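January 2024 - chores bench, weighing out

Right, day two on the weighing job and I'm feeling a bit more cheerful about it than I was. The question I keep getting from the Berkeck lot is whether an arm can do the boring half of baking yet, meaning get a bowl to the scale, put stuff in it, stop at the right number and carry it off again. My answer this morning is "the bowl, mostly". It'll pinch a plastic bowl by the wall, one finger in and one out, and I've stopped wincing when it does. The placing is another matter. Lower it a touch off centre and you're leaning on the housing, and then the reading means nothing at all. 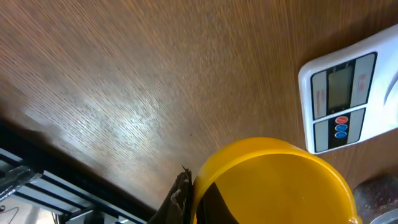

I've gone back to the Fada grasp settings for now, with the approach slowed to 800 mm a minute. Cormier's version is quicker but it squeezes like it's cross with you. Nadège Tanguy reckons we should teach the whole thing as one long move, pick to place, and she may well be right, but I'd like to see the two halves behave separately first! (Nadège, if you're reading this, yes, I did find your notes, and no, I can't read your sevens.)

Reading the display is the other half of it. The wrist view gets the digits at a slant and the software wants them straight, so I'm turning the crop before it goes in. Fine when there's no glare. When the light's on the wrong side it gives me any old rubbish - I had 177 out of it earlier with nothing in the bowl.

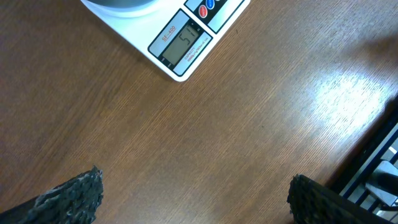 Still to do

Try it with 50 g of rice, then flour, and expect the flour to be horrible.
Find out how long the scale stays awake between weighings, and whether the arm can press the button itself without shoving the thing across the table.
Ask Wusberg about softer fingertips.
Move the lamp.

Could I weigh the rice by hand in ten seconds? Of course I could, and so could my nan. I'd still like it working by June.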